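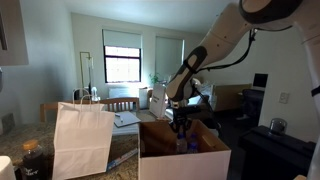
Hello Da-eun, and sorry this is landing later in October than I promised. You asked for plain news and no charts, so I've put the kettle on and I'll just tell you how the Pernance doorstep boxes are getting on.

The short version is that we're going well. Your grant was for 99 boxes out to households in Hangate by the end of winter, and 29 have gone so far. I'd hoped for a few more by now, but the first fortnight went on finding a kitchen we could use, and I'd sooner tell you that than fudge it. We're in the Yeo flat for the foreseeable - good long granite counter, a proper table, plenty of daylight from the windows - and it suits us so much better than the corridor we had in spring!

The way we pack has changed a bit as well. Drinks go in the big box and stand upright, and everything lighter goes in paper bags with handles, so that people who can't manage a box on the stairs can take things up in two trips. Gil-soo Koo did all the deliveries in the first round and he was very firm about this (he'd had a box of bottles go over in the back of his car and I don't think he's forgiven me). We had been laying bottles flat to get more in. We don't now.

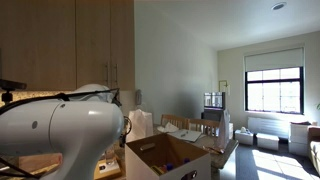
The boxes themselves are the one thing I went over budget on, by 14 pounds, and I'd do it again. The cheap ones we started with had no handles at all and the bottoms sagged. The new ones are white with brown insides and have oval holes cut in the side to get your fingers through, and they take a mixed lot of bottles, blue caps and bright labels and all, with the flaps still free to fold over. Skukeck will do us a better price if we order the rest in one go, so could you let me know whether I can bring that spending forward? It's the same money, only sooner.

The other thing I wanted to raise is the list. At the moment whoever is packing keeps a notebook open on the table and writes down what went into each box, and then I type it all up at home in the evening. It works, but my typing is slow and I'm nearly 2 weeks behind, so the totals I gave you last time will change a little. I'll send corrected ones once I've caught up.
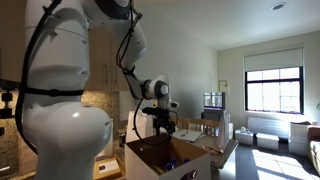
I did wonder about asking people to tick things off on a phone instead, but everyone likes the pen and paper and I'm not going to argue. What would help is a printed sheet with the usual items already on it, and I'm drafting one now.

As for what people have told us, the most common request by far is for fewer heavy things at once and more often, which means more trips for Gil-soo. He says he's happy to carry on until spring if we can cover his petrol. I've put that in as a separate line in the new budget, and you'll have it with the corrected totals.

Do come and see us packing if you're over this way. Mornings are best, any time after ten.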